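Can a glossy tabletop be recoated without stripping the old finish first?

Asked by Nithin Rajan in Wood Finishes and Repair
April 17, 2025. Viewed 387 times

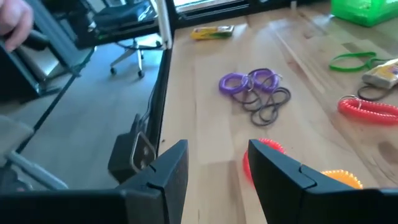

Light wooden tabletop with black edge trim, window light on the surface.

I have a wooden table that gets used as a work surface for most of the day and for meals on weekends. The finish is clear and glossy. It has gone dull in the places where forearms and keyboards rest, and there are fine scratches that show only at a low angle. I can't feel any of them with a fingernail. The color underneath looks even, and I have not found any spot where water darkens the wood.

I would like to put on one or two new coats and leave the existing finish in place. I have already read several guides, and they disagree. Some say any new coat will stick to any old coat if it is sanded. Others say the old finish has to be identified first, and that a mismatch will peel within a year.

What I know so far:

The table is a Kikurov, bought used. The seller did not know what the factory finish was and there is no label left underneath.

Denatured alcohol on a cotton swab, left on the underside of the overhang for a minute, did nothing. Lacquer thinner on the next spot over made the surface slightly tacky, but it hardened again the same evening.

The previous owner used a spray polish called Mareck Bright. I do not know how often, or whether it contains silicone. The can does not say.

The top can't go outside. The work would be done in a spare room with one window, and I can keep it closed off for as long as needed. I have half a can of Nernel water-based polyurethane in satin from another job, opened last September.

Things I would like to find out: whether the solvent test means what I think it means, whether the polish residue is a real problem, and whether satin over gloss will look wrong. I do not own a sprayer and do not plan to buy one.

3 replies

Meenakshi Iyer
Accepted reply

Yes, you can recoat it. The finish sounds intact, and stripping an intact film gains you very little. The preparation takes longer than the coating.

On the solvent test. No reaction to alcohol rules out shellac. A slight reaction to lacquer thinner is less conclusive. Plain nitrocellulose lacquer would have gone properly soft and come off on the swab. Slight tackiness that recovers is more typical of a catalyzed lacquer or of a water-based acrylic, both of which are common on factory furniture. A fully cured conversion varnish or an oil-based polyurethane would usually show nothing at all in that time. You don't need to narrow it down any further. All of these will accept a water-based polyurethane if the surface is clean and evenly abraded, since the bond is mechanical in each case. The guides that tell you to identify the finish are mostly concerned with lacquer over other things, where the solvent in the new coat attacks the old one and wrinkles it. You are not doing that.

On the polish. Assume it contains silicone until a test coat says otherwise. Silicone lowers the surface tension of whatever it gets into, and the wet finish pulls away from it and leaves small craters, usually called fisheyes. Sanding before cleaning makes this worse by pushing the residue down into the scratches. So the cleaning comes first, and it has to be done twice with different solvents:

Wash with warm water and a few drops of dish soap. Wring the cloth out well. Go over it again with plain water and dry it.

Wipe with mineral spirits, using white cotton rags so you can see what is coming off. Fold to a clean face after every pass and throw the rag out when you run out of faces. A single rag used over the whole top only moves the silicone around. Keep going until a fresh face comes away clean. Open the window for this, and lay the rags flat to dry outdoors before they go in the trash.

Let the top sit overnight.

Then sand by hand with 320 grit on a flat block, with the grain. You are looking for a uniform dull surface with no shiny spots left. Check it with a lamp held low at the far side. Do not try to sand the scratches out completely. If they don't catch a fingernail, the new coat will fill most of them. Be careful near the edges, where the film is always thinner and a block will cut through to bare wood quickly. I stop the block short of any edge and finish the last strip with a gray abrasive pad and light finger pressure. If there is trim or banding, mask it.

Vacuum, then wipe with a cloth dampened with water. Skip the tack cloth. Some of them leave wax behind, and water-based finishes do not tolerate it.

Brush the test coat on the underside, on an area you have cleaned and sanded the same way. Watch it for 20 minutes. Craters form early, while the film is still wet, so if there are none by then, the cleaning worked. For adhesion you have to wait longer. After a few days, score a small crosshatch in the test patch with a new blade, press down packing tape, and pull it off sharply. Clean squares mean go ahead. The underside probably never saw any polish, so the crater test there tells you more about the finish than about the residue. If you want certainty, repeat it in one back corner of the top.

If you do get craters, wipe the wet coat off right away with a damp rag, let it dry, and put on one thin coat of dewaxed shellac as a barrier. Brush it once and leave it. Scuff it lightly the next day and carry on with the polyurethane.

On the sheen. Only the last coat matters. Satin has flatting powder in it that scatters light at the surface, and a thin layer over gloss will look satin all the way across provided you coat the whole top. A partial repair would show. Legs and sides left in gloss next to a satin top look fine to most people, but put a sample board up against one before you commit.

On the half can. I would not use it. Water-based finish kept through a winter in a part-full can may have frozen, skinned over, or thickened. Strained finish can still carry small gels that you will see in the dried film. Buy the small size.

Sivaprasad Rai

Agree with most of the above. Additions from doing a set of library tables in Annamalai with the same product line.

Temperature matters more than the label suggests. The room was at 19 C the whole time and the second coat still felt soft under a thumbnail after the stated recoat period. We waited until the next morning each time and had no trouble after that. High humidity slows it as well. A fan in the doorway helps if it isn't pointed at the surface.

Stir the satin, don't shake it, and stir it again halfway through. The flatting powder settles. If you skip the second stir, the far end of the table will be shinier than the near end.

Use a synthetic bristle brush or a foam pad applicator. For a flat top the pad is easier. Load it, lay a line across the grain near one end, then pull the length of the grain in a single pass with the next pass slightly overlapping. Do not go back. Water-based finish starts to set fast, and brushing into it after that leaves ridges that have to be sanded out.

Two coats. A third adds little on top of a sound factory film.

I would leave out the shellac unless there are craters. It adds a layer that is less resistant to heat, and that shows up later as a white ring under a hot cup.

Lakshmi Nambiar

I just used paste wax on mine. Looked good, took one afternoon. You do have to redo it.

Meenakshi Iyer, in response to Lakshmi Nambiar
Wax is fine if he decides against recoating. It has to be a final decision for a while, though. Any wax left on the surface will stop the polyurethane from bonding, and removing it means repeating the solvent wipe from the beginning.

Nithin Rajan, follow-up
Cleaned it twice as described. The rags came off yellow-brown for the first several faces, more than I expected. The test patch in the back corner had no craters. Tape pulled clean on the underside. I bought a new small can of Nernel and used the pad.

First coat had two dust nibs and a ridge where I went back over a missed strip. Sanded those with 400 and the second coat covered them. I left it alone for 13 days before putting the keyboard back. The dull areas no longer show from any angle I have tried. The satin is a little flatter than the sample board suggested, and I may have stirred too vigorously.

One remaining point: is it all right to put a desk mat on it now, or does the film need more time under a covered area?

Sivaprasad Rai
Check what the mat is made of. Soft vinyl can leave a print on water-based finish at any age, from the plasticizer. Felt or cork is safe once the film is hard. I would give it until the can's full cure time in your case and lift the mat once a week for the first month.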